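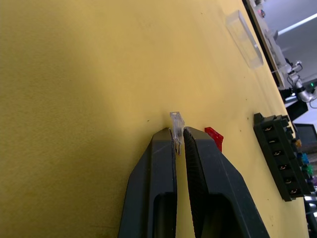

For my semester project I picked the Tratell starter package, a two-arm kit with wrist cameras that Vernton sells to schools and small shops. The sales page says a beginner can have it doing "useful bench work" in an afternoon. I'm a beginner and I had a bench, so I figured I was the right person to check!

The task I chose was car fuses. You know, the little plastic blade ones that you can never get a good grip on. The goal was simple to write down: pick a fuse up off the yellow board and put it into a slot in the black holder. My lab partner Svenja Lindemann thought I should start with blocks (she was probably right), but blocks felt like cheating.

Setup was easier than I expected. The manual is pretty good up to chapter 9, where the calibration starts, and then it gets thin in a hurry. I ended up calling Vernton's help line and got a very patient person who walked me through the wrist cameras - I had two settings swapped. After that both arms behaved.

Then came the actual fuses. I gave myself 20 tries with the same settings and wrote down every one, and 18 of those ended with a fuse fully in its slot. I was thrilled! Both of the misses came from the grip. If the jaws close on a fuse while it's leaning, it stays leaning all the way over to the holder, and the prongs land on the plastic between the slots. Slowing down the last bit of the move helped more than anything I did with the grip force.

Clear fuses bugged me the most. On the wrist camera they pretty much melt into the board, and I kept squinting at the screen to find the edges. Red ones were a breeze. If you buy this kit for small parts, I'd spend a little time on lighting before you touch any software.

What I didn't love: the cables. They loop out a long way from the wrists and I was always planning moves so they wouldn't drag. Svenja wants to try cable clips from Luvis in August, so maybe the next report will have better news on that.

Would I tell another student to get one? Yes, if your department is paying and you can live with that calibration chapter.

Report by Bastian Eichhorn, Petersen Lab student projects | Contact | Back to top

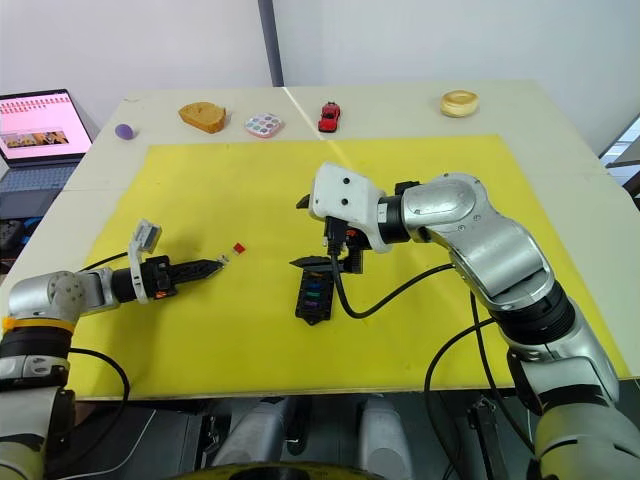 One more thing on the arms, left out of my first draft: I ran the left and right ones with separate speed settings, and I'd do that again. The settings are saved per arm, so it only takes a minute.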